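Support > Clindus picking cell > Faults and recovery

Section 4: Slips, drops and false grips on film-wrapped packs

Read this section when the cell stops with a "grip confirmed" message and nothing in the gripper. The message is sincere. It is also wrong, and the cell will repeat it as often as you care to press Resume.

The fault was first written up at the Skestton packing room, where a Clindus cell reported 144 good picks in a shift and the tote at the far end held a good deal less than that. Nneka Haruna, who had the job of explaining this to the customer, has since rewritten most of what follows. The earlier version said "check gripper" and left it there.

4.1 What goes wrong

The fingers close until they meet resistance, then the controller compares the remaining gap with the smallest pack on the list. With a carton this works nicely. With dried noodles in clear film, the fingers can gather a fold of slack wrapping, feel it bunch up, and decide they are holding dinner. The arm lifts, the fold slides out, and the pack goes back where it was or, on a bad day, on to the floor.

Long packs have a second trick. Gripped well away from the middle, they tip as they rise, and the low end catches on whatever is lying next to it. Packs lying across one another on the metal surface make both faults more likely.

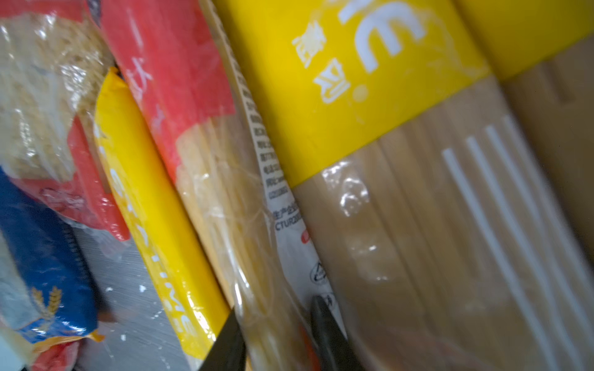 Fig. 4-1. Wrist camera view: gripper fingers at a clear-wrapped noodle pack, mixed packs on all sides.

Glare makes matters worse. Bright spots on the film move as the arm moves, and the vision step may take the edge of a reflection for the edge of a pack. If your grip points wander between one attempt and the next while the packs stay put, suspect the lighting before you suspect the arm.

CAUTION: Do not reach in to straighten a pack while the cell is paused. Pause holds the arm in position with the drives live, and a Resume from the other panel will be obeyed promptly. Use Stop, turn the key to Manual, and take the key with you. Leaving it in the switch "just for a second" is how Section 9 came to be written.

4.2 Recovering from a false grip

1. Press Stop. Wait for the drive lamp to go out.
2. Turn the key to Manual and remove it.
3. Open the guard door and look at the fingers. If there is a pack in them, support it from underneath before doing anything else.
4. Release the fingers with the hand lever on the wrist. Do not pull the pack free. The film tears, and dried noodles travel further than you would think.
5. Check both finger pads for torn film, label scraps and dust. Wipe with a dry cloth. Spray cleaner leaves the pads slippery and puts you back at step 1.
6. Put aside any pack with split wrapping. Sweep up loose pieces, including those under the arm base.
7. Spread out packs that are lying on top of one another.
8. Close the door, return the key to Auto and choose Clear Fault, then Re-scan. Do not choose Resume. Resume uses the old picture, in which everything is still where it used to be.

Note: Re-scan takes noticeably longer than Resume. This is the entire reason people choose Resume.

4.3 Setting the lift check

The lift check raises the pack slightly, pauses, and measures the finger gap again. If the gap has shrunk, the pick is refused. It is supplied switched off, a decision Oluwatosin Onyeka has asked us to record that he argued against.

1. Open Settings, then Grip, then Lift check, and set it to On.
2. Set retries to 2. More than that mainly gives the film a better chance of tearing.
3. Set the pause to 296 milliseconds. Shorter pauses finish before the film has done slipping.
4. Run a test batch in Manual speed with the guard door closed, and watch it. Do not go by the counter, which was also confident last time.

Expect to lose about 4 picks a minute. You were not really getting them before.

CAUTION: Do not cure slipping by raising the grip force. Crushed noodles still count as a successful pick, and the force limit is there for fingers other than the robot's.

4.4 When to call us

Call the Stustalell service desk if the fault returns after a pad clean with the lift check on, if one finger closes later than its partner, or if the drive lamp stays lit after Stop. In the last case, isolate the cell at the wall and keep the door shut until an engineer arrives. Have the fault log open when you ring. Adesuwa Adebisi will ask for it first, and will ask whether you pressed Resume second.

Section last revised 2022-02-16.

Related sections
Cleaning and changing finger pads
Lighting and glare: moving the lamp bar
Reading the fault log
Keys, guard doors and who holds what
Why the pick counter disagrees with the tote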